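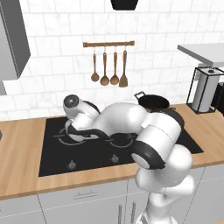 2025-12-15

Quick one, I have to be out the door soon.

So, teleop week. Finally got the leader arm talking to the sim without it dropping every few minutes, and spent two evenings doing nothing but kitchen demos. Wrist hurts. Coffee intake not great.

The setup, for the people who asked in October: I hold a small leader arm clamped to my desk, the simulated one copies my joint angles, everything gets logged. The logger is Proreo, the scene config is my own mess, I call it Mimley (don't ask). Goal for now is the kettle. Reach, grab the handle, move it to a burner, let go. Easy right? Nope.

First problem, depth. On a flat monitor I have no idea how far the fingers are from the handle. I kept closing on air. Érica Arruda came by, watched me miss over and over and said move the second view lower. Did that. Much better. Should of done it on day one.

Second problem, the elbow. If I start the reach lazy, the elbow swings out over the right end of the cooktop and I worry about the pan back there. So now I keep the forearm low and level going across and only turn the wrist at the end.

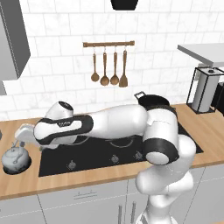

Going for the kettle, elbow over the right side of the cooktop.

Count so far: 48 demos recorded, 28 kept. The rest are me hesitating, or twitching, or sneezing once. I was told to keep the hesitations in, the policy needs to see recoveries. Maybe. But there's a difference between a recovery and me parked over the glass thinking about dinner. Those go.

Longest keeper is 1057 steps, way too long, it's in there anyway becuase the grasp is nice.

Things I changed:
Gripper on a foot pedal now, trigger was making my whole hand jerk.
Slower joint speed cap. Feels like stirring honey but the logs are smoother.
Reset pose further back.

Next is randomizing where the kettle starts, then a first training run overnight. Will post the curves, even if ugly. If anybody has a decent fix for leader arm drift on the wrist joint, comments are open. Gotta run.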